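Brakato cell: wrist camera offset, gripper zero and a rack that moved

Print this post
E-mail this to a friend

The two-arm cell has been dropping cups since January. Dropping is the wrong word for most of it. The arm carries the cup over to the drying rack, lines up with a prong, and comes down a few millimeters to one side, so the rim lands on the cap and the cup tips. I let it go for too long because the failure rate was low and the fix looked like a whole afternoon. It was closer to two.

The setup, for anyone who hasn't read the older posts: two arms facing a common work surface, parallel grippers on both, one camera on each wrist. There is a simulated copy of the cell that I keep in step with the real one. The control software is Tichý, still on the old branch. The task is to pick up a tumbler, turn it, and put it over one of the prongs on a wire rack. The Fedthorpe mounts hold the wrist cameras, and they are where I started looking.

Camera mounts first. Each one has four screws and a locating pin. On the left arm the pin was fine and two of the screws were not. They turned under finger pressure. I took all four out, cleaned the threads, put a drop of medium threadlocker on each and tightened them in a cross pattern. Then the same on the right arm, where nothing was loose. If you only do one side you will wonder about the other side later.

After that the hand-eye calibration has to be run again. I use 16 poses. I used to use 14 and the result was nearly as good, but the extra two are at steep wrist angles and they pull in the error along the camera axis. The left arm came back with an offset of 1.8 mm from the stored value, most of it sideways. That accounts for a good part of the missed prongs. It does not account for all of them.

Next was gripper zero. The procedure in my notes is short:

1. Power down the gripper only, leave the arm holding position.
2. Close the fingers by hand until the pads touch.
3. Power up and write the zero.
4. Open and close ten times, then read the position again.

If the reading in step 4 has moved by more than 3 counts, the finger screws need attention before anything else. Mine had moved by 11 on the right arm. One finger base had a hairline gap where it meets the carriage. Shimming it is possible, but I had a spare base from the last Trundidthorpe order and swapped it. The pads went back on with new adhesive and sat overnight.

With that done I moved to the simulated cell and went through the rack model. The rack had been replaced on the real bench some time ago and I never remeasured it. The prong angle was out by a little over two degrees. In the simulation the cup went on cleanly every time, on a rack that did not exist anymore. I measured the real one with a protractor and a height gauge, corrected the model, and checked the collision shapes on the caps while I was there. They were plain spheres. I changed them to capsules, which is nearer the truth and costs almost nothing in run time. 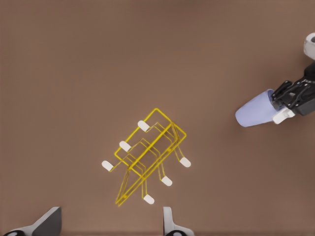

The other thing I changed was the grasp point. The old one was low on the cup wall, and with the corrected prong angle the finger had too little room on the way in. Taking hold at the rim leaves the closed end free, but then the wrist has to turn further before the cup can go down over a prong, and the last joint gets near its limit. I added a waypoint above the rack so the turn happens there — slower by most of a second, and no joint warnings.

The full regression set is 3,245 episodes in simulation. I ran it with the new rack model, the new grasp point and the old release height, and 97 percent of them passed. The failures are nearly all on the prongs farthest from the arm doing the placing. Release height is the next thing to try. I have it at 12 mm above the seated position and I suspect 8 is better.

On the real bench I have only done short runs so far, with the speed turned down to half. The left mount screws get checked again next week, and I put a paint mark across each head so I can see if one has turned. The stored calibration files from before the change are in the old folder with the date taken off the name. I should fix that too.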